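Section 4: First Start and Hardness Setting
May – by Kerkach Support
Print | E-mail

This section covers the Kerkach softener from the point where the plumbing is finished and the unit is standing in its final position. If the Hutchins bypass valve is not yet fitted, go back to Section 3. Read all of the steps through once before you open any water.

You will need a bucket, a flashlight, a hardness test strip, and enough salt to fill the Drumix brine tank to the first line.

4.1 Before you turn on the water

1. Check that both knobs on the bypass valve point to BYPASS.
2. Make sure the drain hose runs to an open drain with an air gap. Do not push the end of the hose down into the drain pipe.
3. Look along the full length of the drain hose for kinks. The hose may rise on its way to the drain, but no higher than 8 feet above the floor the softener stands on.
4. Turn off the water heater. On a gas heater, use the pilot setting.
5. Open the cold tap at the kitchen sink and let it run until the water is clear. New pipe work often holds bits of flux and tape, and these should go down the sink and not into the softener.
6. Close the tap. Take the small screen off the end of the spout, rinse it and put it back.

Take a hardness reading now, while the softener is still bypassed. Draw the water from the cold tap into a clean glass, dip the strip, shake it once and wait for the time printed on the strip packet. Write the number inside the front cover of this guide. You will enter it in 4.4, and you will want it again if you ever call for service.

Hard water leaves a white crust wherever it is heated or left to dry. Kettles and glasses are where most households see it first. Softening stops new scale from forming but takes a long time to wear away what is there, so descale anything you heat water in before you judge the results.

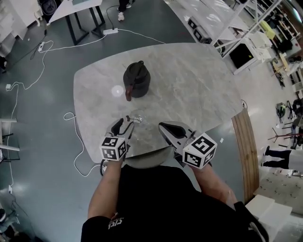 4.2 Filling the mineral tank

CAUTION: Open the valve slowly. A sudden rush of water can carry resin up into the control head. Damage of this kind is not covered by the warranty.

1. Plug the power adapter into an outlet that is not controlled by a wall switch. The display shows the model code, then a flashing clock.
2. Hold down REGEN until the motor starts. Wait for BACKWASH to appear and the motor to stop.
3. Turn the inlet knob on the bypass valve a quarter of the way toward SERVICE. You will hear air moving in the drain hose.
4. Wait until a steady stream of water comes out of the drain hose with no spitting. The water may be yellow or tea-colored at first.
5. Turn the inlet knob fully to SERVICE, then the outlet knob.
6. Press REGEN once to move to the next position. Repeat until the display returns to the clock.
7. Check every joint for drips, including the two clips behind the control head. Check them again before you go to bed.

If the drain stream carries small amber beads, close the inlet knob and call us. A few beads in the first bucket are normal. A steady flow of them means the lower basket has come loose in shipping.

4.3 Filling the brine tank

1. Lift the lid and take out the cardboard packing ring.
2. Pour in clean water until it is just above the grid at the bottom. This is done by hand only once. After that the softener adds its own.
3. Check that the float moves up and down freely inside its tube.
4. Add salt pellets to the first line. We test with Hitance pellets, but any clean evaporated pellet sold for softeners may be used. Do not use rock salt, block salt or ice melt.
5. Put the cap on the float tube and close the lid.

Note: Brine needs time to form. Allow around 2 hours before the first full regeneration.

4.4 Entering the settings

1. Press SET. Use the arrows to set the time of day, and watch for the PM mark.
2. Press SET again. Enter your hardness reading in parts per million. The factory value is 260.
3. Press SET again. Enter the number of people in the house.
4. Press SET again. Enter the regeneration time. The factory value is 2:00 a.m., and we suggest leaving it there unless someone in the house works nights.
5. Press SET a last time to save. If no key is pressed for a minute the display goes back to the clock and your changes are lost.

If your strip gave hardness in grains per gallon, multiply by 17 to get a close enough value. On well water with iron, see the table in Appendix B before you enter anything. The control will not let more than 4,000 gallons pass between regenerations, whatever settings you use.
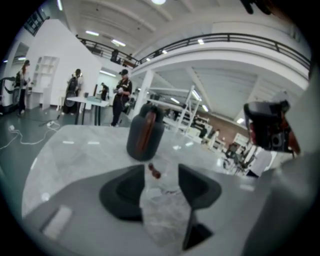 Water from the softener is not spot-free. Softened water still contains dissolved minerals, mostly sodium, and a drop left to dry on a hard surface can leave a faint ring. It wipes off with a damp cloth, where hard water scale has to be dissolved with vinegar. Dark items show rings most plainly – on a dark gray cylinder like the one in the picture you would notice them on the rounded top well before you saw any on a pale tabletop. If rings have to be scrubbed off, test the water again. Either the bypass valve has been left partly open or the hardness value is set too low.

4.5 The first week

1. Turn the water heater back on. Expect hard water from the hot taps until the old water in the heater has been used up.
2. Run each cold tap for a minute or so. Cloudy water that clears from the bottom of the glass upward is only air.
3. Use less detergent. Start with half of what you used before and adjust from there.
4. Look at the salt level after the first regeneration. It should have dropped slightly. If it has not changed at all, see "No brine draw" in Section 7.
5. Test a cold tap with a second strip and write the result next to the first.

Outside taps are normally left on hard water. If yours were connected after the softener, turn the bypass valve to BYPASS before watering the garden, and remember to turn it back.

CAUTION: Anyone in the house on a low-sodium diet should ask a doctor before drinking softened water. A separate unsoftened tap can be fitted at the kitchen sink. The parts are listed in Section 9.

Contact Us | Copyright Kerkach | Back to Top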